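3.2 Leisure goods on a shared surface

Games and drink compete for the same tabletop, and drink usually wins. In the Devton homes we asked where a chessboard ends up once bottles come out.

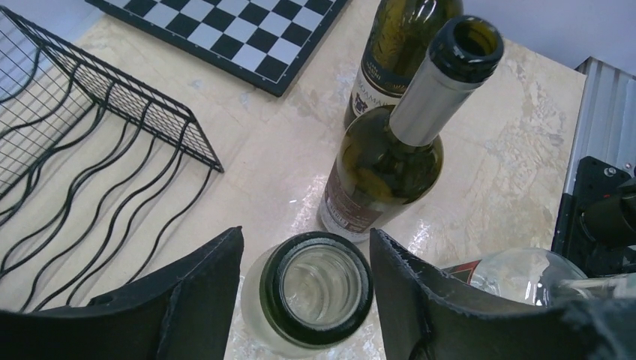
Most of the 275 households never settled the matter — they let things drift (Brinkmann and Van Wyk).

Figure 4. Chessboard, green wine bottle and black wire basket on a marbled top. 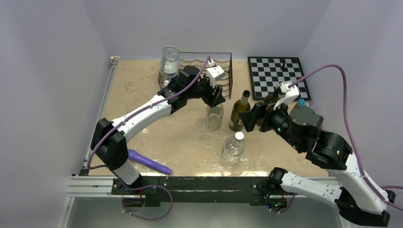

Who moves the board? Usually whoever is losing.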